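Ticket: Customer order emails going out twice
Opened by: Nathalie Van Acker, Custau Home Storage
Handled by: Florante Sison, Vitia shop support
Status: Closed

Nathalie, Mon 5 January
Hello all, and a happy new year to you! I'm sorry to start it with a grumble. Since we moved our mailing list over from Motano, some customers get two copies of every order email. We have around 3,000 people on the list and 355 of them seem to be affected, going by the export Yaqin made for me this morning. They've been very sweet about it, bless them, but one lady thought she'd been charged twice and I spent a good half hour on the phone putting her mind at rest.

Florante
Hello Nathalie, thank you for such a clear write-up, and please don't apologise. Could you send me the export, and tell me which product page most of these orders come from? I'd like to place a test order the same way your customers do.

Nathalie
Export attached. Nearly all of them bought the striped bin, so try that one. You may have to scroll for it, as the shop search is a bit hopeless with our product names (another ticket for another day!).
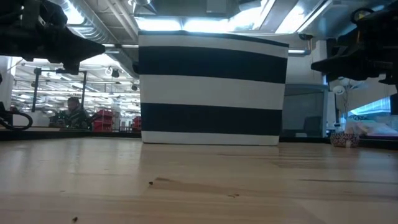
Attachment 2: striped fabric storage bin

Florante
Found it, thank you. My test order brought two emails, one sent by the shop and one by an old rule called "November welcome". It came across with your Motano import and was still switched on. I've turned it off and ordered again, and only one email arrived. Would you mind asking Yaqin to try from her end?

Nathalie
Yaqin has tried it twice and had a single email each time. What a relief! I'd forgotten that rule even existed. Please do close this, and thank you for being so patient with me.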